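Count the Drops, Too

At Mellora we ran a two-arm cell for seven weeks last spring, and the number everyone quoted from it was 1,049 completed handovers. I quoted it too. I now think it was the wrong number to put on the first page of the report.

The fault that bothered me was small. One arm would begin to let go before the other had a firm hold. With a rigid block you hear it hit the floor and you log a failure. With something soft, the part sags, one gripper closes on air, and the software marks the step as done. Our log said success. The part was on the tiles. 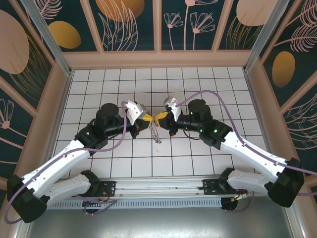 Both grippers on the yellow piece, with the clear coil hanging below it. Photo: Fadwa Farouk

We found the problem in April, when Fadwa Farouk went through nearly 900 recordings by hand. The controller was checking finger position only. It never checked whether anything was between the fingers. Jomen, who supplied our control software, called this a configuration issue. Maybe so, but it shipped that way, and we accepted it that way.

I don't think a dropped plastic part is a safety matter. The same logic in a cell that hands over glass or blades is one, and I have seen the same logic in two other shops since.

My view is that any team reporting a success rate should also report how success was decided, and who looked. If a sensor decided, say which one. If a person checked, say how many runs they checked. It would have added a paragraph to our report and taken the headline number down.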